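Updated 6/17/24

## Household Lending Service: Frequently Asked Questions

**Who may borrow from the Dillthorpe Lending Service?**
Any resident of Dillthorpe or Nudton aged 18 or over may borrow. Proof of address is required at registration.

**How many items may I have at one time?**
Each member may hold up to 12 items. A set of dishes counts as one item.

**How long is the loan period?**
Loans run for two weeks. One renewal is allowed, unless another member has placed a hold.

**What does the collection include?**
The collection holds nearly 2000 items, including folding chairs, cookware, sewing machines, and garden tools. Power saws and ladders are not lent.

**Is there a late fee?**
No. Members with overdue items may not borrow again until those items are returned.

**What if something is damaged?**
Please report damage at the desk. Normal wear is not charged. Lost items are billed at replacement cost.

**Do you accept donations?**
Donations are accepted in April only, at the Calvo Street entrance. Items must be clean and complete.

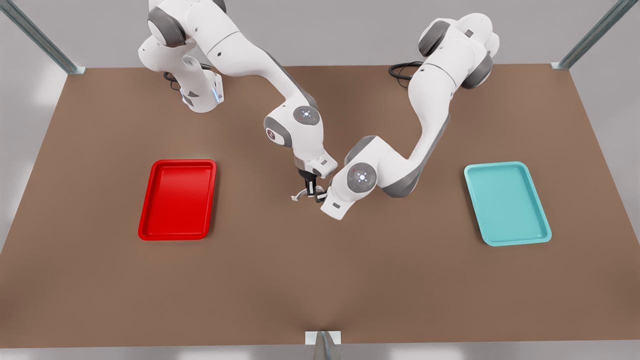

*Page maintained by Rin Nagano, Member Services*

**Are trays lent singly?**
Yes. Trays may be borrowed one at a time or in pairs, in red, pale cyan, or white. Please wash and dry them before return.

**How do I place a hold?**
Holds may be placed at the desk or by calling extension 831.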